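Home | Tickets | Knowledge base | Log in

Ticket 1000: Witidgate boiler timer loses schedule overnight
Opened by Morag Rutherford, 13 November 2021. Status: closed

Heating comes on at 3 instead of 6. Clock reads correctly at bedtime, wrong by morning. Firmware 86. Backup cell replaced twice, no change.

Log, E. Satti: Factory reset done. Schedule re-entered by hand. Fault returned after four nights — always the same offset. Router time checked and correct.

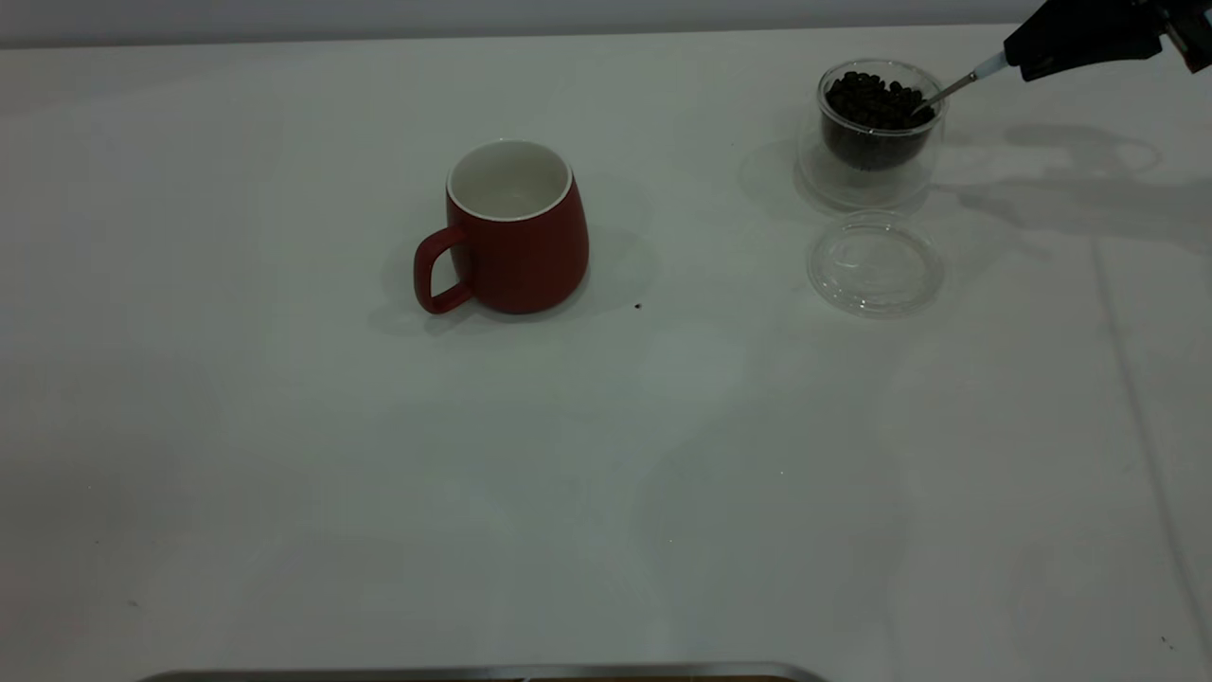 Red mug, white table.

Cause found in the time zone field. The reset leaves it blank and the timer then falls back to the maker's own zone at the nightly sync. Set the zone under Advanced, save, then power off for three minutes. Saving without the power-off does not hold.

No drift in the week since. Closed.

2 comments | 4 shares

Mohsin Mohmand: Same on firmware 84. Power-off fixed it.

Sadia Kakakhel: Where is Advanced? Only see Basic.

Esko Sjöberg: Hold Menu until it beeps.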